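Warkport Household Goods Word List

Version notes and data card

Summary

The Warkport list is a vocabulary of everyday household items in Canadian English, with spelling variants, plural forms and a coarse category for each entry. It was compiled to normalize free-text inventories such as moving lists, contents insurance schedules and donation forms. The current release has 3,406 entries in 81 categories.

Maintainer: Zhenhua Fang

Files

terms.tsv: one entry per line, tab separated, UTF-8, no byte order mark
variants.tsv: alternate spellings mapped to an entry id
categories.tsv: category id, label, parent id
changes.txt: entries added, merged or retired in each release

Fields in terms.tsv

id: integer, stable across releases. Retired ids are not reused.
head: preferred form, lower case, singular unless the item has no singular (scissors, tongs)
plural: blank if regular
cat: category id
region: blank, or a province code where usage is local
note: free text, seldom filled

Spelling

Head forms follow Canadian practice: colour, grey, centre, but organizer and tire. American and British forms are in variants.tsv, which has 1,407 rows. Hyphenation was the main source of duplicates in the first release. Two-word forms are now preferred, and hyphenated forms are treated as variants.

Sources

Terms were taken from two retired inventory systems, Plasness and Cai, and from paper forms keyed by hand. Brand names were removed unless in common use as generic nouns. Personal names and addresses were stripped before keying.

Category assignment

Each entry has exactly one category, chosen by typical use in the home. Material and shape are ignored. Containers are the weak point. A basket may belong under laundry, kitchen, office or garden, and the source forms rarely say which. 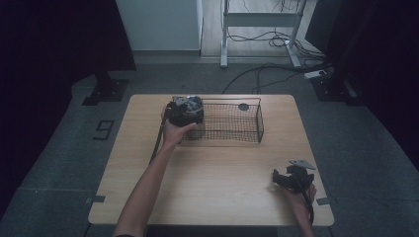

Where the use is unclear, the entry goes to the parent category "storage, general", which holds 124 entries. Users who need finer groups should split it locally and keep the original ids.

Known issues

"Chesterfield" and "couch" are separate entries and should be merged.
French loan terms lack accents in entries imported from Cai.
Region codes are missing for most Atlantic terms.

Loading

The Zunel importer reads the files as they are. Other tools should turn off quote handling, as inch marks appear in the note field.

Corrections

Send the id, the proposed change and a source. Corrections received by noon Friday are included in the next build.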